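From the Kitchen Table: Shrub Season Is Here
Sep 2, 2024

If you have walked past the Partington orchard lately, you already know what kind of year it has been. The plums are coming down faster than anyone can pick them, the late peaches are right behind, and my counter is covered. So this month I want to talk about shrubs — the drinking kind!

A shrub is fruit, sugar and vinegar, left to get to know each other and then strained into a syrup. You pour a little over ice, top it with soda water, and there you have it. It's sharp and sweet and very hard to stop drinking. People were making them long before anyone had a refrigerator, and the oldest recipe I've come across was copied out of a household book dated 1638 (in a spelling so wild that I read it out loud three times before I got it).

My starting point is the cold method, which I learned from Tegan Trevaskis at the Skutmont library supper back in May. Chop the fruit, stir in the same weight of sugar, cover it and put it in the fridge for 3 days. Give it a stir whenever you open the door. Then strain it, press the pulp gently, and add cider vinegar a splash at a time until it tastes bright but doesn't make you cough. After that it goes back in the fridge for almost 7 days. I know, I know. But the vinegar calms down so much in that time, and the fruit comes forward in a way I still find exciting.
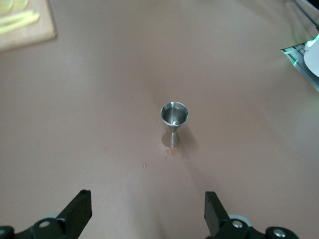

A double-ended jigger, for pouring shrubs by the measure.

For one tall glass I like one part shrub to four parts soda. Plum can take a bit more soda, peach a bit less. If you're making a cocktail, go easy on the lemon, as the vinegar is already doing most of that work. Gin is lovely with plum. Dark rum and peach is my own favorite, with a little grated ginger on top.

A few pairings from readers that I've tried and loved: blackberry with bay leaf, pear with black pepper, and tomato with basil, which came from a reader over in Ondidska and tastes like the very end of summer. I was doubtful about the tomato. I've now made it twice.

Save the strained pulp, too! It's wonderful on oatmeal, or stirred into plain yogurt, or spooned next to roast pork.

We'll be tasting 9 different shrubs at the Prirker Hall potluck later this month, and there's room on the table for more. Bring a jar with the fruit and the vinegar written on the label, and a spare copy of your recipe if you're willing to part with it. Soda water and ice are taken care of.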